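3.2 Simulated room for the Quinlan gripper

The gripper was built in the shared workshop in Prutach from second-hand parts. Before it was allowed to move in a real room, every motion was tried in simulation. The floor and the textile were given different friction, as the fingers may touch both (Fig. 2).

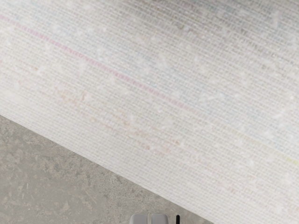
Why was the motion tried in simulation first?
The workshop has only one set of motors, and a wrong command can break the gears.

Each training run had 3,000 steps. In the first version the arm moved too fast near furniture, and we reduced the speed in 13 of 19 tasks. Opening a drawer was the most difficult of them. The handle is narrow, and the arm must pull in a straight line.
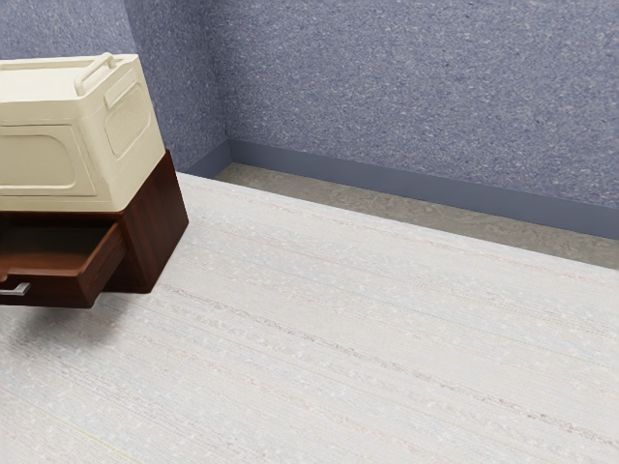 For this task the pulling force was limited in software. The same limit was later used on the real arm, where Vlastimil Beneš adjusted it by hand in October. The wrist joint still has some play, and we did not model it.

Related items
Grumside: a low-cost wrist joint for home builders
Clernurent motor board, notes on wiring
Sharing tools in a small workshop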